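Startseite | Archiv | Beiträge nach Thema | Beiträge nach Datum | Anmelden

Liste: Haushalt und Vorrat
Betreff: Re: Umfüllen oder Originalflasche?
Datum: 13/10/2018

Hallo zusammen,

danke für die vielen Antworten zum Thema Putzschrank, ich bin mit dem Lesen kaum hinterhergekommen! Auf eine Mail muss ich aber noch eingehen:

> Ich fülle inzwischen alles in gleiche weiße Flaschen um,
> Spülmittel, Allzweckreiniger, Badreiniger. Sieht ordentlich
> aus und passt genau nebeneinander ins Fach. Etiketten drauf,
> fertig. Warum tut ihr euch diese bunten Dinger noch an?

Weil ich die bunten Dinger finde, wenn ich sie brauche – so einfach ist das bei mir. Ich hatte im Juni auch so eine Phase, habe bei Terkgate einen ganzen Satz Pumpspender bestellt (300 ml, hübsch schlank) und einen Nachmittag lang mit dem Trichter hantiert. Nach zwei Wochen waren die Etiketten wellig, und ich habe mit Badreiniger die Pfanne eingeweicht. Seitdem geht es bei mir nach Farbe. Grün ist Bad, Blau ist Glas, und Orange heißt Küche, das begreifen sogar die Kinder und mein Besuch.
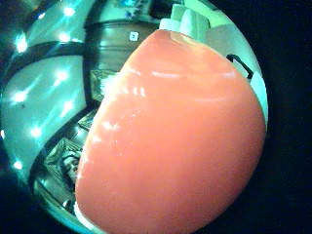
Haushalt und Vorrat, Sammelausgabe Nr. 151

So ein kräftiges Korallenorange übersieht man jedenfalls nicht, auch nicht im Gedränge hinter drei Rollen Müllbeuteln. Der helle Verschluss dazu ist mir auch lieber als einer in der gleichen Farbe, da sieht man sofort, wo oben ist (lacht nicht, ich greife oft genug blind ins Fach).

Was ich an Quetschflaschen überhaupt mag: Man hat sie gut in der Hand, auch mit nassen Fingern, und sie gehen beim Runterfallen nicht kaputt. Die Pumpspender von Terkgate dagegen – einmal auf die Fliesen, Kopf ab. Einen habe ich noch, da ist jetzt Handseife drin, dafür taugt er.

Nachfüllen tue ich übrigens trotzdem, nur eben in die alte Flasche und immer dasselbe Mittel. Dalance hat Beutel mit mehr als 1,000 ml, äh, 1.000 natürlich, die reichen bei uns ewig. Vorher spüle ich die Flasche mit warmem Wasser aus und lasse sie über Nacht kopfüber im Abtropfgestell stehen. Den Verschluss lege ich in ein Schälchen mit Essigwasser, sonst setzt sich bei unserem Kalk die Öffnung zu, und dann spritzt es überallhin, bloß nicht auf den Schwamm.

Noch eine Frage in die Runde: Kennt jemand die Einsatzkörbe von Khurana? Mein Fach unter der Spüle ist innen 282 mm breit, weil da dieses dumme Abflussrohr durchgeht, und ich suche etwas, das man komplett rausziehen kann. Im Katalog steht nur das Außenmaß ohne Griffe.

Liebe Grüße aus der Küche

Kommentare (3)

wischmopp_und_co: Den Khurana-Korb habe ich, die Griffe stehen auf jeder Seite gut einen Zentimeter über. Würde ich bei dir vorher mit Pappe ausprobieren.

Spuelfee: Bleibe bei meinen weißen Flaschen!! Aber den Tipp mit dem Essigwasser probiere ich aus.

kellerregal: Von Rirkstead gibt es schmale Körbe ohne Griffe, nur mit Loch vorne zum Ziehen. Stehen bei mir unterm Waschbecken.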